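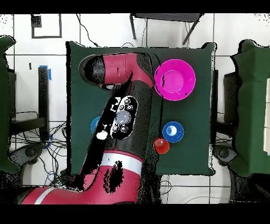 Magenta bowl, blue cup, little red cup.

Jawad Jadoon @ Diladley
Spent the morning with the plastic picnic set. The green cloth stays on the table, the bright colors are easy to see against it.

2/
I bought the set for 8 dollars and 59 cents. It was supposed to be for camping. It has been camping once.

3/
Nesting first. The purple bowl sits well on a blue one, and a lime cup stands up fine inside the purple. The big pink bowl stays off to the side.
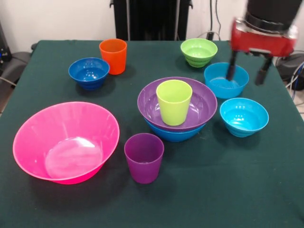
4/ Spread or stacked?
Nnamdi Okonkwo asked why I don't leave everything spread out. Looks nice, takes the whole table. My shelf is 6 inches deep - no chance.

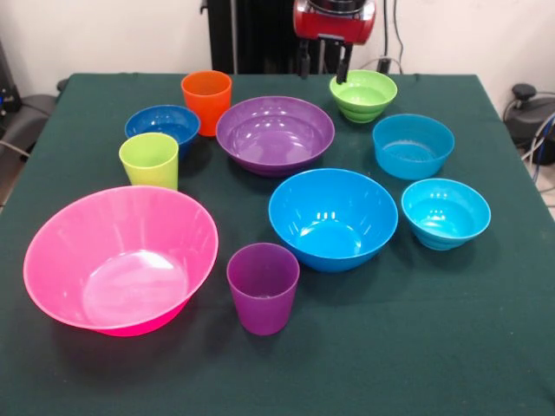
Pink up front, purple cup beside it, big blue bowl just behind.

5/
Tall stack next. Turquoise bowl, purple bowl, lime cup, turquoise cup, purple cup, then another lime one over the top. The wide rims are what make it awkward to carry.
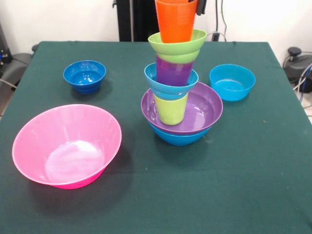
6/ Where it all goes
Short stacks on the shelf, pink bowl on the fridge for fruit. Nnamdi wants to borrow the cups in January - fine by me, as long as I get the lime ones back.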